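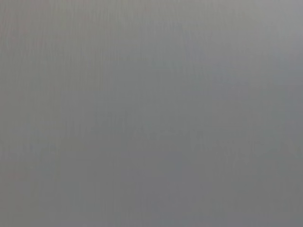
4. Running the contact-distance trials

The Clikovham method compares two ways of judging how close the wrist is to a surface: the wrist camera alone, and the camera together with the force sensor. Please finish section 3 (mounting and zero offset) before you begin.

1. Switch on the controller and start Sqalli on the lab computer. Wait until the status line shows Ready.

2. Open the trial plan and choose the Prirkow set. It contains 14 approaches, divided between slow and fast speed.

3. Move the arm to the start pose by the menu, not by hand. If you move it by hand, the zero offset is lost and you must go back to section 3.

4. Press Record, then Approach. The arm goes forward and stops by itself when the force limit of 2 newtons is reached.

5. Keep the arm at the stop for 6 seconds. Sqalli saves the wrist view and the force value during this time.

6. Press Retract and repeat from step 3 until the set is finished.

Note: At very short distance the lens can't focus. Frames with no visible edges are valid data for this method - do not delete them. The Plonano filter gives each one a blur score, and the score is what we compare with the force value.

Note: Keep the room lights at the same level for the whole set. A change in grey tone between two approaches is otherwise hard to explain later.

CAUTION: Keep your hands away from the wrist while Approach is active. The force limit protects the sensor, it doesn't protect fingers.

If Sqalli reports a missing frame, repeat only that approach. After 4 missing frames in one set, stop, check the camera cable at both ends and start the set again under a new name.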